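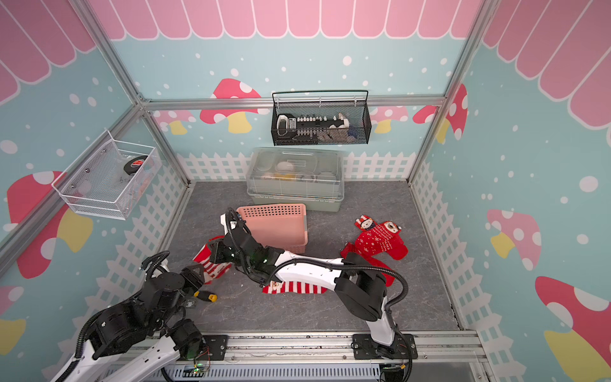

# Small Space, Many Things: Sorting and Storage in a Play Corner

Student project report, Craddock College, Design for the Home

20/10/2026

## What we wanted to find out

Our class project asked us to pick a very small area and work out where everything in it should live. We chose the mushroom corner – light blue walls with white polka dots, big red-and-white spotted mushrooms, and a pink scalloped awning along the top. We loved it right away! It is cheerful, it has walls on three sides, and there is hardly any floor to spare, so every bad storage decision shows up fast.

Our main question was simple: which things belong on the wall, and which belong on the floor?

## The containers

We worked with four containers, and they behave very differently.

**Black wire mesh basket, back wall.** This one holds the toy keyboard. The keyboard is long and the basket takes it lengthwise, which made us very happy, as long toys had been our biggest headache on paper.

**White wire mesh basket, left wall.** It is mounted at an angle and has a dark round tin with a red label in it, along with some clear plastic items. The mesh lets you see what you have, although clear plastic nearly disappears in it.

**Clear box with a lid.** It sits on the floor against the picket fence pattern, right under the black basket. You can make out the round containers and the yellow items through the sides. We gave this our top score for finding things.

**Pink plastic basket.** Light and easy to grab, and also easy to tip over. On its side it takes up floor and stores nothing.

## The sock problem

Socks were the hardest part of the whole project. We used a red one with white snowflakes and little bear faces, and a red-and-white striped one with a Santa-face print. Laid flat, a sock covers a surprising amount of a small floor – the striped one especially, once it is stretched out. Our plan puts both in the pink basket, folded once.

## Scores

We compared two layouts, Wedwood (most things on the wall) and Ceritz (most things on the floor), in a survey of 25 classmates. Wedwood got 65 points and Ceritz got 6. We had expected it to be much closer!

## Next steps

In our second round, Clulasero, we want to try a low hanging pocket for socks and a label on the white basket.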